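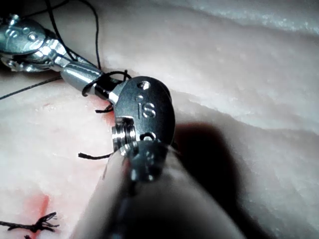 *腕部近照，线圈正绕在左上那把的钳口上*

# 缝合训练单元腕部保养记录（欢迎来挑刺）

**楼主：慢线程** · 2019年4月16日

双臂缝合台终于调顺了，忍不住上来写一帖！组里管这套单元叫 Prarine，两条器械臂加一块仿真组织垫，控制柜是 Takico 的，底座和夹具自己加工。前阵子最头疼的就是腕部：夹爪开合发涩，绕线绕到一半钳口偏一下，线圈跟着就滑了。

先说我现在的流程，顺序换过几次，目前这个最顺手：

1. 断使能，松开器械座的卡扣，把器械整支取下来，别在臂上硬拆。
2. 对着灯看腕部那一摞滑轮环，环与环之间有没有夹着线头。缝合线的碎毛特别爱往里钻，用尖镊子顺着转动方向带出来。
3. 手拨驱动盘，俯仰、偏摆、开合各走到头，感觉有没有一顿一顿的地方。
4. 装回去，先单关节慢速归零，再两臂一起归零。
5. 跑一遍空打结轨迹，垫子上不放线，只看两边尖端的交会点。

第5步我以前老是偷懒，后来吃了亏。归零之后偏摆还差着7度，界面上一片绿，上线一绕就散。现在每次换完器械都跑，跑完心里真的踏实。

钢丝的更换周期我定在1000次打结。手册没有针对我们这种用法给数，这是自己翻日志翻出来的，过了这个数开合的迟滞就开始往上爬。

想请教各位两件事：腕部你们上不上油？钢丝是按次数换，还是看状态换？

---

**2楼：铜齿轮**

腕部这角度拍得真清楚，叉架上那个 IS 都能读出来。滑轮环那里我能看一下午。

上油这事我投反对票。我们以前给滑轮轴点过一点轻油，头两天丝滑得不得了，之后油把线毛和垫子上掉的硅胶粉全粘住，成了一层灰泥，清起来要命。现在一律干跑，每次收工用不掉毛的布蘸异丙醇擦腕部，再拿气吹一遍。

---

**3楼：半格背隙**

楼上说的灰泥我见过，但我不同意一律干跑。分部位啊！外面露着的滑轮别碰油，驱动盘后面那几根轴是在壳里的，粉进不去，干着反而磨。我们在那里用极少量的干膜润滑剂，牙签尖蘸一下就够，手感差很多。

再说更换周期。1000次换一回，楼主预算很宽裕嘛。我们跑到2000次左右才换，中间靠迟滞曲线盯着：同一个开合指令，正着走一遍反着走一遍，两条曲线一叠，张口拉开了再动手。按次数换，换下来的钢丝一大半还好好的。

---

**4楼：慢线程（楼主）**

@半格背隙 哈哈，预算不宽裕，是被断丝吓的。有一次钢丝在收紧线结的时候断了，夹爪当场松开，整段记录作废，还得把断头从滑轮槽里一点点挑出来。从那以后我宁可早换。

不过迟滞曲线叠着看这个办法太好了，今晚就写脚本！驱动盘后面的轴我确实一直没管，回头开壳看看。

补一张另一个视角的：
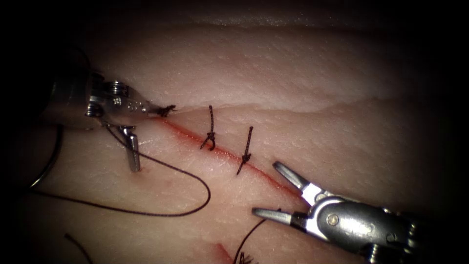

*俯看切口，两针已经打好*

长线圈那样摊在垫子上，是我目前比较满意的走线方式。线往开阔的一侧放，下一次绕的时候不容易蹭到已经打好的结。线尾太长就会往器械杆底下跑，这点还在调。

---

**5楼：纸上谈钳**

第二张好看！两把器械顺着切口对着，构图绝了。

问个新手问题：右边那把张口这么大，是你们轨迹里故意给的，还是开合零点飘了？我们那台零点一飘，空闲的时候张口就会越来越大。

---

**6楼：慢线程（楼主）**

@纸上谈钳 好问题。单看一张图是判断不了零点的，要对编码器读数。我们接近线之前的张口本来就设得大，给定位误差留余量，代价是合拢行程长，钢丝也多吃点力。

查零点我推荐一个土办法：在钳口里夹一条薄纸，低力矩合拢，轻轻抽。两边阻力差得多，先别动软件，去看驱动盘和器械座有没有贴平。我碰到过好几回，都是座上的卡扣没扣到底。

---

**7楼：铜齿轮**

卡扣那条加一。我们在卡扣侧面画了一道漆线，扣到底两边对齐，没对齐一眼就看到，比听那声“咔”靠谱多了，风扇一开根本听不见。

另外问下楼主垫子是哪家的？我们用 Maddocks 的，缝久了针孔边上会裂，一收线就撕开一小条。

---

**8楼：慢线程（楼主）**

漆线收下了，马上去画！

垫子换过几种，现在的是隔壁课题组一起订的，牌子得去翻订单。撕裂的问题我觉得先查收线力，我们把收紧阶段的力限单独拎出来设了一档，比搬运阶段低不少，之后针孔干净多了。还有就是别老在一个位置缝，切口旁边缝密了，什么垫子都扛不住。

---

**9楼：半格背隙**

力限单独设档我赞成，但提醒一句：你们的力是从电机电流估的吧？钢丝一松，估出来的力就不准了，力限照样触发，线结其实没收紧。所以顺序应该是先测迟滞，再标力限。换完新钢丝还要磨合，新丝会伸长，装上当天标的值第二天就不能信。

我们的做法是新丝装好先空跑一晚，早上重新张紧，再标。

---

**10楼：慢线程（楼主）**

这条救我了……我一直是换完马上标，难怪换丝后头一天的线结总是时松时紧，我还去怪过轨迹。流程里加一步，空跑过夜。

---

**11楼：纸上谈钳**

偷偷问，空跑过夜你们有人看着吗？我们实验室规定臂上电必须有人。

---

**12楼：半格背隙**

@纸上谈钳 那就按你们规定来，别学我。器械可以拆下来装到离线磨合架上转，一个小电机带驱动盘来回拨，臂根本不用上电。Fandadeo 那个开源项目里有磨合架的图纸，我们照着改了器械座的接口，打印件就能用，注意电机要限扭矩。

---

**13楼：铜齿轮**

磨合架我也想做一个！不过周期那事我还是站楼主，断一次丝耽误的工夫够换好几套了。迟滞曲线能看出松，看不出断股，断股得上放大镜，重点看钢丝进滑轮槽拐弯的那一段，有毛刺就换，别管次数到没到。

---

**14楼：半格背隙**

放大镜我也看的呀，没说不看。拐弯那段同意，有毛刺立刻换。没毛刺、曲线也没张口的，我还是接着跑。

---

**15楼：慢线程（楼主）**

那我折中试试：到了1000次先拆下来过放大镜、叠曲线，两样都没问题就装回去，继续记次数。9月之前应该能攒出一批数据，到时候把曲线和换下来的钢丝照片都贴上来。

脚本写好了，开合那个自由度已经能出图，俯仰和偏摆的还在改。有人要的话留言，我整理一下注释再传。

---

**16楼：纸上谈钳**

要！俯仰的也要！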